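Zutau two-finger gripper with wrist camera: three months on a small bench arm
Reviewed by Etornam Gbeho, 21/05/2025

I bought the Zutau to replace a Heditz parallel gripper that had become slack in the jaws. The kit was £469 with the wrist camera included. The Heditz had cost me £958 without one, so I didn't expect the two to be close.

In the box: the gripper, the camera already fitted to its bracket, one cable, four mounting screws and a spare pair of finger pads. The printed manual is thin. The PDF on the Zutau site is better and has the bolt pattern in it, which the printed one leaves out. Fitting took me 34 minutes, most of it spent routing the cable so that it didn't catch at full wrist rotation.

Grip is good on anything with straight sides. Boxes, tins and jars are no trouble. Rounded plastic is harder. The pads are fairly stiff and on a sloping shoulder they slide upwards as the jaws close. With pump bottles I now go for the cap, where the sides are straight, and leave the body alone. The Heditz had softer pads and would hold a bottle by the body, though it sometimes squeezed hard enough to dent it.

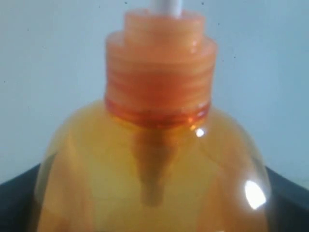 Force is set in 13 steps. I use step four for household plastics and step seven for tins. Anything above nine is too much for what I do. The setting is lost if you cut the power, so you have to send it again at start-up. Dinesh Gazi, who has the same gripper on a bigger arm, wrote a short script for this and put it on the Sorkivel forum. It works on mine without changes.

The camera is the part I was unsure about. Focus is fixed and close objects come out a bit soft. Glossy surfaces throw back bright spots, and clear or tinted plastic confused my edge finder until I turned the bench lamp away. Colour is fine. For finding a cap against a pale background it does the job. For reading small print I would want something else.

Noise is low. The motor gets warm after over an hour of steady use but has never cut out. One pad came loose in the second month and I glued it back on.

Support answered my one email, from someone called Paul, in two days. He said softer pads are planned for August. I'd buy a set.

Good points: price, easy fitting, quiet.
Bad points: stiff pads, force setting not saved, soft picture close up.

Four out of five.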